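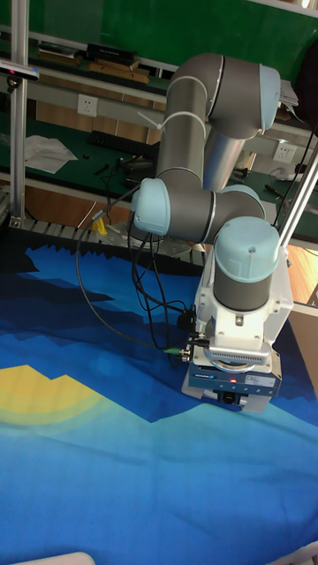
Duvberg wants to charge households for throwing out old clothes, and the town says the plan will pay for itself by September. The numbers it has released so far don't show how.

Under the proposal, residents would buy a tag for every bag of worn textiles they leave at the curb. Sheets, curtains and tablecloths count too. The bags would go to Dillus, a sorting company that already handles the town's cardboard, and anything fit to wear again would be sold in bulk to the secondhand chain Vamitz.

Town officials say the plan would keep 200 tons of fabric a year out of the landfill. That figure comes from a trial on a handful of streets last spring, in which 107 households took part. All of them had signed up on their own. Stretching their habits over a whole town, including people who have never sorted so much as a milk carton, is a big leap, and the report makes it in one paragraph.

The report also says 30 percent of what was collected was good enough to resell. It doesn't say who decided that, or what Vamitz paid for it. A spokesman for the town said the price was "a business matter between the partners." The partners didn't return calls.

Sointu Peltonen, who runs a repair shop on the square, has read all of the report and isn't sold. "People will do what they do now, which is put the torn stuff in with the kitchen trash," she said. "Only now they'll have a reason to hide it."

Peltonen would like the town to put out free drop boxes first and see what turns up. The town looked at that idea and dropped it, citing the cost of emptying them. The cost isn't given.

A petition against the tags has roughly 2,000 names on it, though it was posted online and anyone could sign, so it's hard to say how many of them live in Duvberg.

Huttunen, the consulting firm that wrote the report, was also hired to run the trial and would be paid again to oversee the first year. The town sees no conflict there. A spokesman said the firm "knows the material best."

The council takes up the plan at 7 p.m. at its next meeting. Public comment is limited to two minutes per speaker.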